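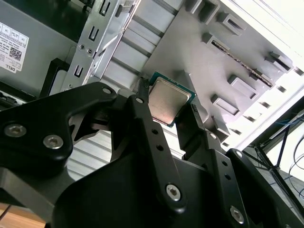
3.2 Sorting and grading of returned computers

Repair shops make many small decisions about value that are never written down. In Umley, the largest of the four shops in our study, every returned desktop is taken apart on the bench and its parts are graded by hand before anyone looks up a price. Processors are the part most often judged by eye. A metal heat spreader with light scuffs and faint smudges, like the one in Figure 2, would go in the middle grade at Umley and in the top grade at Waltska, where surface marks are ignored unless the lettering is needed to identify the part. The difference matters to the buyer, who sees only the grade and the price. Lombardi and Galli found the same pattern among furniture resellers, and we follow their term "bench grade" for a grade given before any testing is done.

Figure 2. Handling of parts: a desktop processor (first panel) and a power supply in an open case (second panel).

We interviewed 12 workers across the four shops and asked each of them to grade the same set of 100 parts. The parts were laid out in trays without prices or model lists. Workers could pick them up and turn them over, but they could not plug them in. Each session ended when the worker said the grades were final. Most took a full morning, and two asked to come back after lunch and change earlier answers. We allowed this and kept both sets of grades. 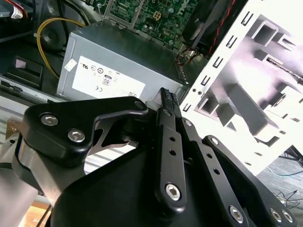

Agreement was highest inside a single shop and dropped sharply between shops. Workers at Soylu, who are trained by one senior grader, gave nearly identical answers. Workers at Uvine had no shared training and disagreed most on power supplies — a part that shows little wear on the outside and is often graded by age alone. One Uvine worker put any unit without a readable date label in the lowest grade. A coworker at the next bench placed the same units in the middle grade and said the label "tells you when it was made, and I want to know how it was used."

Three kinds of reasons came up in the interviews. Some workers spoke about the next owner and what that person would accept. Others spoke about returns, which cost the shop money and come out of the grader's bonus at Waltska. The last group spoke about habit and found it hard to say more. Marras treats answers of this last kind as missing data. We coded them as a category of their own, as Whitlock and Colombo did in their study of secondhand bookstores, and they are reported with the others in Section 4.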